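Clearing the Table: Can a Machine Do the Chores Yet?
Speaker notes, Drundville evening talk, 1 Mar 2025
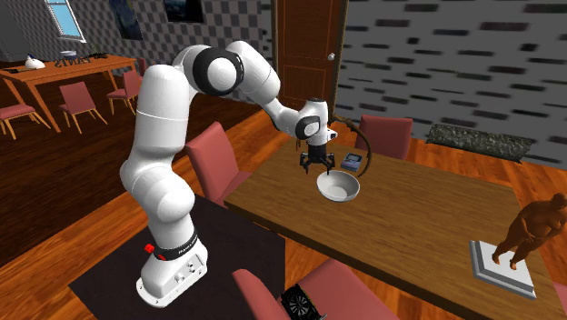 Can a robot clear the dinner table yet?
Some of it, slowly, and mostly when the table has been set up to suit it. A whole messy table after a real meal is still a job for people.

Leave the question up while folks find their seats. Ask for hands: who thinks a machine could do their dishes within five years? Then ask who would let it near the good plates.

OPENING (keep it short)
I love this subject and I'm going to try not to talk too fast. Tonight is about small chores - picking up a bowl, wiping a counter, putting a part in a bin - and how far machines have come with each one.
Say early on that I have nothing to sell. People relax after that.

THE BOWL
Go back to the dining room on the first slide. It's a simulated room, and I want people to enjoy that for a second, because practice inside a computer is one of the great tricks in this field! You can drop a bowl all night and sweep up nothing.
Point to the gripper over the white bowl. Two fingers. Ask the room how they'd pick up a bowl with two fingers. Most will pinch the rim, and that's a perfectly good plan for the arm too.
Then the harder part: the small gray device sitting just behind the bowl, and the thin cord looping up near the wrist. You and I would reach around a cord without thinking. An arm has to notice it, decide whether it matters and plan a path that doesn't snag. Cords bend, and things that bend are hard to predict.
Pause here for questions if there are any.

WHAT CHANGES IN A REAL HOUSE
A real bowl might have soup in it. Or a spoon, which slides when you tilt it.
Light from a window moves through the day. Chairs get pushed out and left there. (Tell the story of my own kitchen and the step stool, if time.)
The floor in the slide is glossy and reflects. Shiny surfaces can fool depth cameras in real rooms, so mention glass tables as well - they always get a laugh from anyone who has walked into one.

THE SHOP FLOOR
Switch to the Climska packing line. They handle 1560 jars in a shift, same jar, same height, same spot on the belt. An arm does that beautifully and I could watch it for hours.
Now the Stotden repair shop. They tried an arm on sorting returned parts last September. It did well with the boxed parts and badly with anything in a floppy bag. They kept it for the boxes. I think that was a smart call and I'd like the audience to hear that it counts as a success.

SONG
Song is our own little project, two people and two secondhand arms. We gave it 300 tries at moving a cup from table to tray. Don't give a score tonight, we're still arguing over what to call a clean try when the cup lands on its side.
Do say what surprised me: letting go was harder to get right than grabbing. Open too early and the cup tips, too late and it comes back up with the hand. Mime this one, it works better than the chart.

IF SOMEONE ASKS
"Should I wait and buy one?" Buy a dishwasher if you need one now. It's a robot too, by my loose definition, and a very good one.
"Will it fold laundry?" Slowly, in some labs, with a towel. Fitted sheets, ask me again later - I can't fold those either.
"Is simulation cheating?" It's practice. The test is still a real table with real crumbs.

CLOSE
Ask for hands again on the dishes question and see if the count moved. Invite people up to try the gripper trainer at the side desk. Plastic cups only, please, and the green switch turns it off.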